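"I could do you a backdrop in 15 minutes," the owner of Orken, a display hire shop in Chisholm, tells me. I ask whether anyone needs one. "They think they do." Her answer doesn't quite settle it, at $811 for the full package.

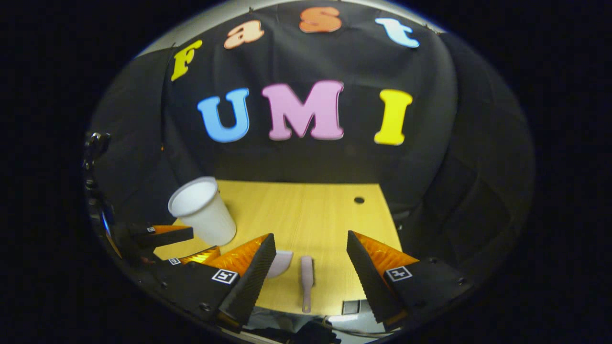

Cloth is where she reckons the money goes. "Black hides everything," she says, and I'm not convinced, having seen how folds swallow light. Colour does more of the work: the pink M in the middle of UMI would read from the back of a hall on any fabric, cheap or dear. She disagrees. "Put it on a grey sheet and ring me." I may yet. The deposit is 20 per cent, non-refundable.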